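3. Cell Setup and Upkeep

Papers on handling thin, floppy material tend to give the learning method nine pages and the machine half a paragraph. We think this is the wrong way round, at least for our own results. Of the 1,028 grasps logged on the Umali cell, a good share of the early ones tell the reader more about the condition of the fingers than about the policy that drove them. We describe the setup in some detail so that others can judge how much of Section 5 to believe.

3.1 Fingers and pads

The arm carries a two-finger gripper with printed yellow bodies and black gripping pads. The bodies are pocketed to save weight and print time. The pads are glued, and the glue is the weak point. Fiven, who supplied the pad stock, suggested a change interval of 100 grasps. We followed this for the first block of work and found no sign that it matched the wear we were seeing. Some pads were still good at the end of the interval and others had lifted at one corner well before it. We dropped the fixed interval and went over to inspection by hand before each session, with a fingertip run along the pad edge. This is slower and depends on who does it. Maricel Espiritu and Jomar Bañez inspected the same 14 pads without conferring and disagreed on 4 of them, so we make no claim that the inspection is objective.

The wrist camera looks out along the fingers, and what it sees of the held sheet is the only feedback the policy gets after closing. There is no force sensor. When the sheet is gathered into a narrow neck between the fingers, as in Figure 1, the free part spreads and folds above the grip and may hide a large part of the background. Any estimate of sheet pose drawn from such a view should be treated with suspicion, ours included.

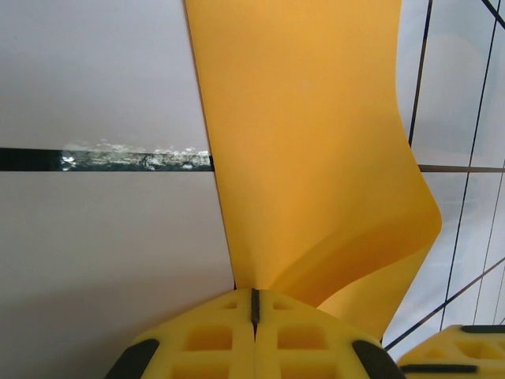 Photo: Umali cell, wrist camera. Credit: Shiela Lagman.
Figure 1. Yellow sheet pinched at its lower end between the closed fingers. The fold on the right side throws a darker band across the sheet.

Several groups have told us that a pinch of this kind is a clean success, on the grounds that the sheet is held. We are less sure. A gathered sheet has to be let go and taken again before it can be laid flat, and our first scoring sheet did not charge the policy for that extra step. Scores in Table 2 use the corrected sheet. The uncorrected scores are higher and we would rather they were not quoted.

3.2 Centering and drift

Both fingers are driven from one motor through a shared linkage. After a pad change the linkage is re-centered with a printed gauge, which Milagros Castillo drew up in March when it became clear that we had each been doing the job by eye. The gauge helped. It did not end the drift, and we still do not know where the rest of it comes from – the linkage, the wrist mount and the gauge itself are all printed, and all of them creep under load.

Drift matters most when the sheet is creased. A folded sheet presents two layers to the pads, and if one finger arrives early it can push the front layer along before the other finger closes. The result may look tidy to the camera. In Figure 2 the fold is crisp and the paper passes between the pads, yet the view gives no measure of how firmly either layer is held.

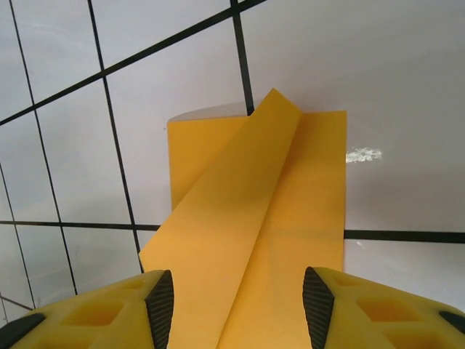
Figure 2. Folded yellow paper between the ribbed black pads, with the front flap lying diagonally across the rear layer.

We tried to read slip from changes in the angle of the flap. Erlinda Saludo wrote the first version and was the first to distrust it. Lines and shading behind the paper were picked up as paper edges, and bright patches on a pale surface could shift the threshold enough to lose the true edge altogether. Masking by color removed most false edges but brought a fault of its own, as the fingers and the sheet are both yellow and a color mask will happily join them. Printing the fingers in another color is the obvious fix. We held off because it would have split the data set in two, a decision two of the authors now regret.

3.3 Routine care

Before each session the pads are wiped with a dry cloth, the linkage is checked against the gauge, and one reference grasp is recorded and compared by eye with the last. Solvent wipes were given up after they softened the glue. The finger bodies are replaced only when cracked. Prumik, the logging package, stores a free-text note with each pad change, and we recommend reading the notes before using the data. One Sunday session has no note at all and is left out of every table.

We have not tested whether this routine is better than a simpler one. A fair test would need a second cell, and the Pinero cell uses a different linkage.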